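Karkano (tabletop kit)

Karkano is a tabletop practice kit for robot arms, put together and sold by the small firm Ellby. It is made up of play kitchen pieces, toy food, foam blocks and a set of printed task cards, and it is meant for people who already own an arm and a gripper and would like something friendlier to practice on than a row of metal pegs. The kit does not include a robot, a table or any software, a point that the product page makes twice and that buyers still manage to miss from time to time.

Background

The kit grew out of a box of odds and ends that Impi Lehtinen, a former preschool teacher turned lab technician, kept under her desk for trying out grippers. She had noticed that toy food was a pleasant thing to test with, being light, cheap to replace and full of awkward curves (a banana is a surprisingly stubborn thing to pick up when it is lying on its side!). Colleagues borrowed the box so often that she began making up spare ones, and Ellby took over the packing and shipping when she ran out of evenings. The name comes from a lake cabin where the first task cards were written one rainy June.

Contents

Every set is packed by hand, so the colors and shapes differ a little from one to the next, and Ellby has always been happy to swap a piece if a customer asks nicely. The usual set has pieces to put things in and on, such as a basket, a bin and a plate, along with toy fruit, toy bread and foam blocks. A larger edition, called the Adley set, adds a play kitchen cabinet with a hinged door and a stackable crate. The cabinet is the part most owners talk about, and it takes up the most room in the box.

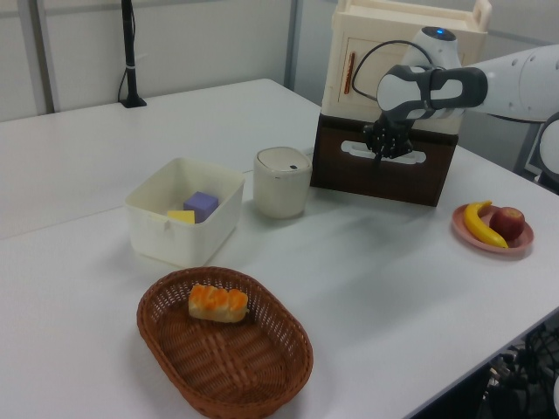
The task cards begin gently, with moving a foam block from one spot to another, and work their way up to longer chores in which a door has to be opened, something put away and the door closed again. There are 220 cards in all. Each one gives a starting layout, a goal and a plain-language instruction such as "put the apple in the basket," and many have a line or two on the back from Lehtinen about what tends to go wrong.

Setup

A clear, steady table is all the kit asks for. The manual suggests a working area 1000 millimeters wide and 800 millimeters deep, though plenty of owners get by with less by leaving the cabinet in its box. A plain tabletop is recommended for anyone working with cameras, and the pieces should stay within easy reach of the arm, with a little room left over for the elbow to swing. Nothing in the set needs power or charging.

Reception

Owners have generally been kind to Karkano. A long review in the hobby newsletter Fedoruk praised the task cards as the best thing in the box and liked how quickly a layout could be put back after a failed try. The same review grumbled about the foam blocks, which pick up dents from a strong gripper, and about the lack of a proper storage tray. Ellby now sells replacement foam separately, and the tray is still listed as coming.

See also

Pick and place
Robot gripper
Play kitchen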